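Heating bill, round two

Mon 29 November

Quick one tonight, the bread is in the oven. Bill came. 257 dollars for one month and we're not even into real winter yet. Last February it was 176 and I complained about that for weeks.

Called Nustora. On hold forever, then got told the rate went up in the fall and there was a letter. Maybe there was a letter. I don't open those. Anyway – thermostat is at 64 now, everybody is wearing socks, and I put the plastic film on the two north windows. The kit was cheap. The tape is not great, it let go in one corner alredy.
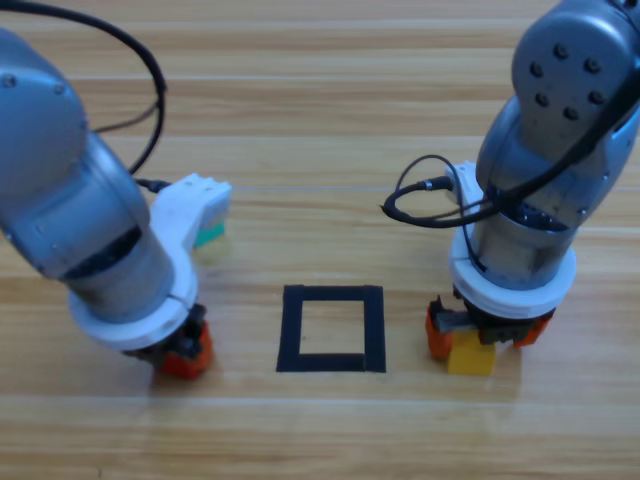
A reader wrote in after my last post to say that film is a waste of time if the attic hatch isn't sealed, and that I should do the hatch first. Fair. Went up with a flashlight and there's a gap all the way down one side. Foam strip is on the list.

Also got a quote from Welteta for blowing in insulation. 897, not counting the hatch. Thinking about it. Would take a few winters to pay back and I don't know if we'll still be here.

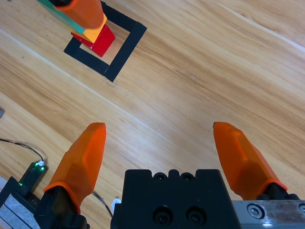
Meanwhile the space heater stays in the closet, that thing eats power. Door snake for the back door instead – old jeans leg, rice, sewn shut badly. Works ok. Will post the December bill when it shows up. Timer's going, got to get the bread.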